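Search this site Go

The plaque by the lock

I finally made it to the memorial at Girkgate in January, after promising my aunt for years that I'd go. It's a little bronze plaque on the wall beside the old lock, with 11 names on it, the crew of the ferry Stasiv, and if you park by the bakery you'll walk right past it (I did, twice!).

My great-uncle was one of the 11. He was the stoker, and all I ever had of him was a story about a borrowed coat and one letter, so standing there was stranger than I expected. Somebody had left a jar of snowdrops. The service was short, maybe fifteen minutes, and Howard Furnival read the names in the order they signed on, which I liked a lot better than alphabetical. Then a kid from the school band played something slow on the cornet and got all the way through it in that wind, bless him.

Afterward we went up to the hall for soup and I got talking with Zoriana Tkachuk, whose grandfather was first mate. She's been going through the harbor office ledgers page by page. The Stasiv made 346 crossings before the last one, and every single one is written up in the same brown ink — time out, time in, weather. The last line has a time out. I had to put my spoon down for a minute when she showed me her copy.

The town wants to add a second panel with the ages and jobs, and they need more than 1000 dollars to get it cast. I put in 100 and a promise to write this post, so here I am. If your family came from anywhere along that stretch of river, please check your attic. They still don't have a photo of the cook, and two of the deckhands are only initials and a last name.

I drove home the long way, past Pudow, with the radio off. Next year I'm bringing my aunt, and better gloves.

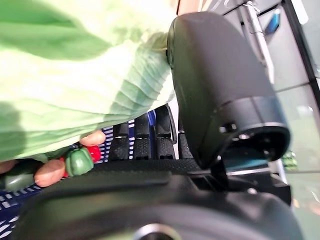
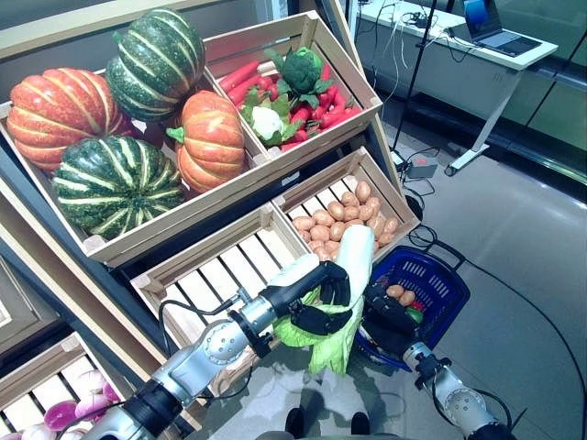
Dilani Wijesinghe wrote to me after reading a draft of this and thinks one of those deckhands may be in the Tindico parish register, under a different spelling. She says the baptisms are easier to search than the burials, and that I should ask for the green index instead of the typed one. I'm going to call them in the morning.

Contact | Copyright, all posts and text | Back to top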